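I keep telling people to buy the boring gripper. Two parallel fingers, one motor, flat pads. I've said it so often at Halledach that Teguh Pelupessy now says it for me before I can open my mouth, and I'm still going to spend a whole essay on it, because I love these things!

We spent December comparing hands in simulation: a three-finger adaptive model, a suction cup, and the plain parallel jaw. Same arm, same Drarodley controller, same wrist camera looking down past the fingers, 200 tries per hand for each task. Before that I would have bet lunch on the three-finger one. It's gorgeous to watch. It curls around a mug like it has been waiting all day for a mug.

But watch the wrist view for an afternoon and you start to care about other things. With two slabs and a gap between them, you know where the grip is going to happen. The policy seems to know too. The gap is practically an arrow, and I think that helps more than an extra finger does.
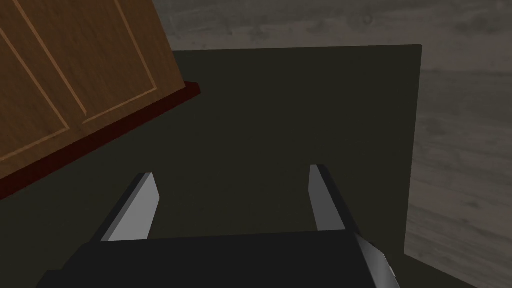

Giorgia Palumbo read a draft of this and objected that I was praising the camera and giving the gripper the credit. Put the camera overhead, she wrote, and the three-finger hand would catch up in a week. She may be right about part of it. We did try an overhead view, though only for 85 runs, and the parallel jaw stayed in front on boxes and lost its lead on anything round.

My answer is that you can't pull the two apart so easily. A hand that blocks its own camera is a worse hand, the same way a car with fat roof pillars is a worse car - even if the engine is lovely. And most of us mount the camera on the wrist, so that's where I'd like the comparison to be made.

The suction cup deserves its own essay. It's wonderful on flat lids and hopeless on a dish towel, and I had more fun with it than with anything else we tested.

Next I want the finger pads swapped for softer ones, same jaw, same mount, and the 120 hardest starting positions run over again. Thierry Boyer thinks the pads will matter more than the number of fingers. I hope so, they're cheap!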